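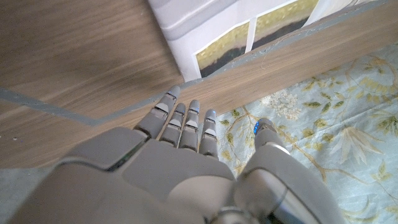
According to Prallby support, a softener that goes through this much salt is "almost always set for harder water than the home has," and I should lower the hardness setting and check back in a month. I'm putting that at the top because it was the first answer I got, and it is still marked as the accepted solution on this ticket. I did not accept it.

Ticket 251
Product: Metard water softener, single tank, metered
Opened by: homeowner
Status: Open (reopened by customer)
Last updated: 23 September 2023

Original problem

Softener was installed in February by the Drostmont service counter. It has now used 200 pounds of salt. The brochure led me to expect a good deal less for a house with two people in it, and the old unit, which was ugly and loud, got by on less too. Water feels soft most mornings. By evening there is sometimes spotting on glasses. The drain line gurgles at times when the display says the unit is in service and nothing should be going down it.

Water bill is also up. The utility says their meter is fine. They would.

What I had already done before writing in

Checked the clock on the control head. Correct.
Checked the bypass valve. Fully in service position, both handles.
Broke up the salt with a broom handle looking for a bridge. No bridge.
Cleaned the brine tank, including the sludge at the bottom.
Ran a manual regeneration and stood there for the whole thing.

Please don't send me the article that lists these same steps.

Reply 1, Prallby support

See top. They also sent the article.

My answer: the hardness setting matches the test strip that came in the box and the figure on the water utility's site. If I lower it, the unit will wait longer between cycles and of course it will use less salt. It will also let hard water through. That hides the symptom and makes the spotting worse. I asked what would explain the drain noise. No answer to that part.

Reply 2, Prallby support

They asked for the usage history from the Villca app. I don't love this app. It wanted my location before it would show me my own water use, and it counts a regeneration as "savings" in a green box, compared with what I can't tell. But I exported the history and attached it.

The history shows a regeneration every few nights, each one listed at 52 gallons. Every single one, to the gallon. I asked whether the softener measures that or whether the app just fills in the number from the spec sheet. Support confirmed the next day that it is a "calculated value based on program settings." So the app has no idea how much water goes to the drain. It reports what should have happened.

Test I ran myself

Turned off the ice maker, told the household no laundry and no dishwasher, and wrote down the reading on the utility meter before bed. Started a manual regeneration from the control head. Read the meter again first thing in the morning, before any taps were opened.

Difference: 251 gallons.
App: 52 gallons.

I repeated it the following week with the softener on bypass and no regeneration. The meter did not move overnight. No running toilet, no leak in the yard, both of which support had suggested by then.

Reply 3, Prallby support

They said home meter readings are "not a reliable diagnostic" and offered to sell me a resin cleaner. I would like to know what is a reliable diagnostic if the utility's own meter isn't one and the app is reading off a table. I did not buy the cleaner. Resin cleaner does not stop water running out of a drain hose.

Reply 4, Prallby support (second tier)

This one was more useful. They asked me to pull the end of the drain hose out of the standpipe, put it in a bucket, and leave the unit in service for an hour.

Result: steady trickle the entire time. It never stopped. I then put the softener in bypass and the trickle stopped within a minute. Back to service, trickle returned.

Second tier says this points to worn or damaged seals around the piston in the control valve, or some grit caught in there, letting water slip past to the drain. They say it could also account for the salt, if the valve isn't seating properly while it draws brine and refills the tank. "Could" is their word. I can see how the leak explains the water. I'm less sure it explains all of the salt, and I asked them to show me how. They said the technician would be able to tell.

Maybe. The last technician tightened one fitting, reset the clock and left. That visit is in the Drostmont notes as "unit operating normally."

Where it stands

Seal and piston kit approved under warranty. Labor is not approved. Prallby says labor is up to Drostmont, and Drostmont says a part that fails this early is up to Metard. Metard's phone menu sends warranty calls back to Prallby.

I'm leaving the unit on bypass in the meantime. The kettle is already furring up and I can live with that.

What I want from this ticket

The accepted solution taken off the first reply. Anyone who searches for high salt use will find it and turn their hardness setting down.

Labor covered in writing before anybody comes out.

The old seals left with me after the repair. If they look fine I'm going to want to talk about the salt again.

A note in the Villca app that regeneration water is calculated. It doesn't have to be in large print.

Reply 5, Prallby support

Request for labor coverage forwarded for review. Part has shipped. Regarding the accepted solution, they are "unable to change the status while the ticket is open."

My answer: then change it when it's closed, and don't close it until the bucket stays dry.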